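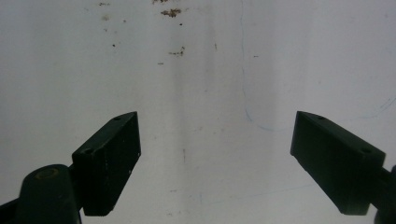 Off-white worktop, unknown surface – clean it, coat it or cover it?

Forum: Workshop and Utility Room > Benches and Surfaces
Thread started 25 September 2022

bradawl_and_bodge
I bought a bench second-hand from a clearance unit in Stokstead. The top is flat and off-white, and I would like to keep it that way. I don't know what it is made of. The seller had it down as "white top" and could tell me nothing else.

Intended use is sorting small parts, labelling, and a bit of glue work. No heat, no sawing. Depth is 606 mm, so it goes against the wall without blocking the door.

Questions:
1. How do I find out whether the surface is painted or a bonded sheet without marking it?
2. Is there any point in putting a clear coat on it?
3. Would you use a mat instead?

tern_lane
Turn it over first. If the underside or the back edge was left unfinished you will usually see a line where a sheet meets the core. Paint tends to run over an edge, a sheet stops at it. If someone has put edging round the whole thing you will learn less, but check the screw holes underneath as well.

I wouldn't try to judge it from a photo. Pale surfaces all look alike.

MortiseGrey
Cotton bud with a little methylated spirit, somewhere at the back. Rub for a short while. Colour on the bud means emulsion or another water-based paint. No colour means a sheet, or an oil-based or two-part paint, so a clean bud proves less than people think.

Do not use acetone. It will answer the question and leave you with a patch.

coldtap
I'd disagree with the spirit test on anything you want to keep looking even. On my last bench it took the sheen off a satin paint and the spot showed from across the room in the evening. Warm water and a drop of washing-up liquid first, then look at it from low down with a lamp at the far end. Brush or roller texture shows up straight away under a raking light.

MortiseGrey
At the back, I said. The back is against a wall.

coldtap
Until you move it.

bradawl_and_bodge
Tried the lamp. There is a very fine texture, even all over, with no direction to it that I can make out. Underneath there is edging on every side, so no help there. I have not done the spirit test yet.

tern_lane
Fine, even and no direction could be a sprayed finish or a textured sheet. Not roller, in my opinion. Roller stipple is coarser and you normally find a lap line somewhere.

Press a thumbnail into it near the back edge. Most household paint will take a faint dent. A sheet won't.

halfinch_hal
Whatever it is, don't clear coat it. Water-based varnish over an off-white is acceptable for a year or so and then you get a dull track where your forearms go. Oil-based goes yellow, and fastest wherever the light doesn't reach, so anything you leave standing on the bench ends up with its outline printed underneath. If it is a bonded sheet the varnish won't key anyway and comes off in flakes.

quillet
Partly true. I sprayed a two-part clear on a pale top and it has held its colour. It needs a proper mask and a ventilated space though, and you have to abrade the surface first, so there is no going back. For sorting parts and a bit of glue I wouldn't bother.

On cleaning, I use Garnidus, diluted 1 to 10, and wipe it off with plain water afterwards. Used neat it leaves a film that picks up dust. Avoid the cream cleaners with grit in them. Each pass takes a little of the texture off, the surface goes shiny in patches, and the shine is what you notice, more than any dirt.

bradawl_and_bodge
Thumbnail left no mark. I then did the spirit test at the back and the bud came away clean. So a sheet, or a hard paint. I can live with that.

tern_lane
Treat it as a sheet until it proves otherwise.

halfinch_hal
Mat then. Galang do a translucent one that doesn't change the colour underneath much. Theirs comes on a roll 438 mm wide, so on a bench of your depth you would have a bare strip at the back or the front. I'd put it at the front and leave the strip at the back for boxes.

coldtap
A mat on a sorting bench is a nuisance. Small washers get under the edge and then the mat rocks. Grit gets under it too and you grind it into the top every time you lean. If the aim is to keep the surface clean, leave it bare and wipe it. You see dropped parts sooner on a plain pale top anyway, apart from nylon ones.

halfinch_hal
Tape the front edge down.

coldtap
Then you have tape residue on an off-white top, and we're back to solvents.

quillet
A sheet of plain lining paper for the glue work, thrown away afterwards. Nothing for the sorting. That deals with both of you.

MortiseGrey
Lining paper is what we used on the benches at Satgate. It wants to curl for the first hour. Roll it the other way and leave it under something heavy overnight. Dried PVA on the bare top lifts with a plastic scraper and warm water, give it 5 minutes. Superglue doesn't, so be careful with that.

bradawl_and_bodge
Going with bare top and lining paper. I've put 2 coats of primer on the wall behind while the bench was pulled out, so it can go back tomorrow.

One more question. There's a slight grey smear towards one end that soap doesn't shift. It feels smooth.

tern_lane
Probably metal transfer, from a tin or a vice base being dragged across. White pencil eraser, lightly. If that doesn't do it, a paste of bicarbonate of soda on a soft cloth, and stop before the texture starts to polish.

coldtap
Eraser first, agreed. Go easy with the bicarb.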